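Inspection Checklists / Robot Cleaning Trials
July 28, 2026
Posted by the Ornel test desk

Sink wipe station, pre-run and run checks, Popescu method. Comments typed in as we went so excuse the shorthand. Anyone re-running this should use the Herkel sheet for scoring and this one for safety only. Do not mix them, we did that in December and lost a whole batch of labels.

What the method is, short version: policy gets trained on wipe demos, then at run time it picks the next stroke from what it thinks is still dirty. No fixed path. Old Dellis baseline did a fixed spiral. Question for this round is whether picking strokes by dirt gets the bowl clean in fewer passes. Training set is 2,749 strokes, step cap is 500 per episode, then hard stop. 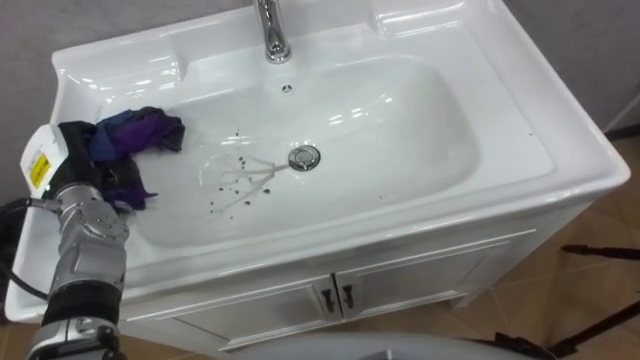
SECTION A: BASIN AND SOIL

A1. Soil on basin floor, streaks plus specks. OK. Main patch runs left from the drain. Note the small cluster of dots to the right of the drain too, easy to miss, and the scorer has to look there. Scored zone is the whole floor.

A2. Stopper seated. Check by hand, every episode. A raised cap catches the cloth edge.

A3. Glare. Flagged. Bright reflections on the rim from the overhead lights. Dirt detector gave false hits on highlights in the first block. Masked the rim in software, left the bowl walls in. Need a better fix then that.

A4. Faucet shut off, no drip. Check before power on. Any drip = no run.

A5. Cloth. One cloth per episode, purple/navy one is fine. Dark cloth on white basin makes segmentation easy, which is a bit of a cheat, say so in the write up.

SECTION B: ARM AND CABLE

B1. E-stop within reach of operator, tested at start of each block. Pass.

B2. Downward force limit set and confirmed on screen. Pass. Operator reads the value out loud, second person writes it down. 2 people at the station at all times, no exceptions for "just one quick one".

B3. Cable on left side of arm. Watch item. It runs free down past the sink, so check slack with the arm at full reach and again with the wrist turned. Stop if it goes tight or gets under the cloth.

B4. Cloth hold. Tug test before the first stroke. Loose cloth = regrip, don't let the policy try to save it. It wasnt trained for that.

B5. Stand legs on the right, on the floor. Trip point. Walk behind the operator, never between stand and cabinet.

B6. Water near joints. Keep wrist above any standing water. Wipe down arm between blocks and log it.

Comment on B3: same item came back with a note last inspection and was closed without a fix. Reopened. Needs a clip on the upper arm before the next block, owner to be filled in.

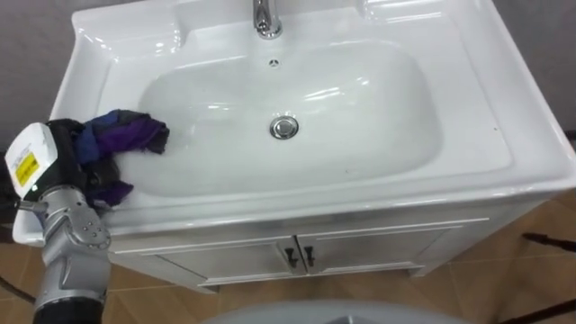 SECTION C: END OF EPISODE

C1. Basin floor check. Clean except faint specks toward the front right. Scored on the Herkel sheet as residue, not as a fail. Scorer must not round these away, front right is the spot we care about for reach.

C2. Full stop before anyone leans in. Wait for the state light, then hands. Partial. One operator reached in early during block one, logged, talked through.

C3. Save the stroke log before reset. Reset clears it!! Lost two episodes this way.

C4. Rim and cabinet front, look for scuffs. Check both doors and the handles.

SECTION D: METHOD NOTES (not safety, keep here till the report has a home)

120 episodes across both methods, same soil recipe. Dirt-picked strokes needed fewer passes than the Dellis spiral when the soil was in one patch. When it was scattered the gap mostly closed, policy kept going back to spots already wiped. Could be the highlights again (see A3). Most of the leftover soil in both methods sat on the lower walls where the floor curves up.

Grip low in the bowl is the weak part. Fingers press down into the cloth and the force reading jumps, so the limit trips and the episode ends early. Counted as early stop, kept in the totals.

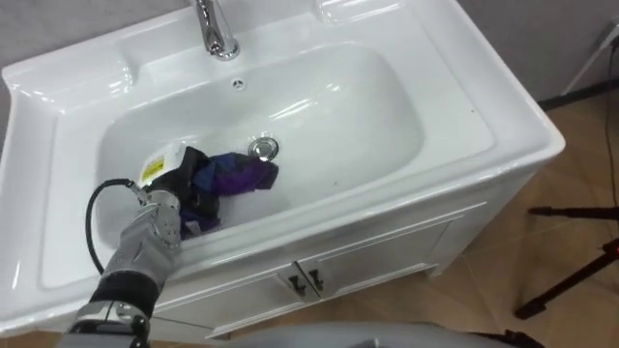
Low reach, cloth bunched left of the drain stopper.

D1. Early stops: report seperately from step cap stops.
D2. Repeat scattered soil block with lights dimmed.
D3. Spiral baseline needs the same rim mask or the comparison isn't fair.

Status: open on A3, B3, C2. No runs until B3 is closed.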